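Print this page | E-mail this page

Hotemura Hand-Held Gripper Kit
Set-Up Guide, Section 4: Showing a Task by Hand

This section covers recording a task with the two hand-held grippers. Read Section 3 (Charging and Pairing) first. If you are driving the arm from the remote console, go to Section 5.

4.1 Before you start

1. Check that both grippers are charged. The status light on each handle should be steady green.
2. Check that a marker cube is fitted to each gripper and that the screw under the cube is finger tight. Do not use pliers.
3. Wipe the printed faces of the cubes with a dry cloth. Alcohol will lift the print.
4. Put on the head camera and tighten the band until it stays in place when you nod.
5. Start the Koyama recorder on the tablet and choose New Task. Enter a task name of 20 characters or fewer. Names cannot be changed once the first take is saved.

Note: The left and right cubes carry different patterns and are not interchangeable. If you have swapped them by mistake, the recorder will show the hands crossed over in the preview.

4.2 Setting up the table

1. Use a table you can reach across without leaning your weight on it. Tables 500 to 600 mm deep are easiest for one person, but larger ones can be used if the objects are kept within reach.
2. Place the objects for the task. Leave enough space between them for the gripper fingers to open fully.
3. Stand in your working position and look at the table. Open the preview and check that both cubes are found. A found cube has a green outline.
4. Move lamps or blinds if there is glare on a cube. Glare is the most common cause of a lost outline.

Caution: Keep cables away from the place where you will stand. Your attention will be on your hands and you will not see the floor.

4.3 Recording a take

1. Put a hand through each strap and hold the grippers at rest, one on each side of your body. Keep the triggers released.
2. Squeeze both triggers together for 2 seconds. The recorder beeps once and the take begins.
3. Reach for the first object at an even speed. Point the fingers at the object before you close them.
4. Close the trigger until the fingers hold the object, then stop. Squeezing harder does not improve the take and wears the finger pads.
5. Carry out the rest of the task in the order you want the robot to learn it.
6. Return both grippers to rest and squeeze both triggers together again. The recorder beeps twice and saves the take.

If one hand has nothing to do, keep it low and still. Small movements of the idle hand are recorded with everything else, and the arm on that side will copy them.

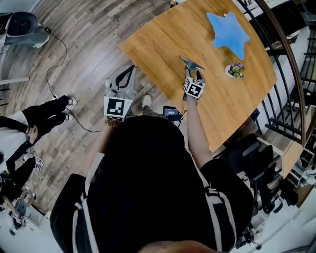 Between takes, change the starting places of the objects a little. Turn some of them as well. A set in which every object starts on the same spot will give a robot that can only work from that spot — this is the fault we are asked about most often.

Other people may stay near the table during a take as long as they keep their hands out of the working area. If someone reaches in, stop and discard the take. Do not try to trim it afterward.

4.4 Checking the take

1. Open the take list and play the take at normal speed.
2. Watch the bar under the video. Red marks show where a cube was lost.
3. Discard any take with a red mark during a grasp or a release. Short marks while the hand is moving through open space can be left in.
4. Press Keep or Discard. Discarded takes are removed when the recorder is closed.

Note: Recorders set up before the September update show lost cubes in gray. The meaning is the same.

Caution: Do not send a new task to the arm until it has been run once in slow mode with a hand on the stop button. See Section 6.

Section revised 4th February by Ronja Solheim, Rarkbridge support office.

This site uses cookies to remember your language and the last manual you opened. Accept | Change settings

Contact us | Copyright Hotemura. All rights reserved. | Back to top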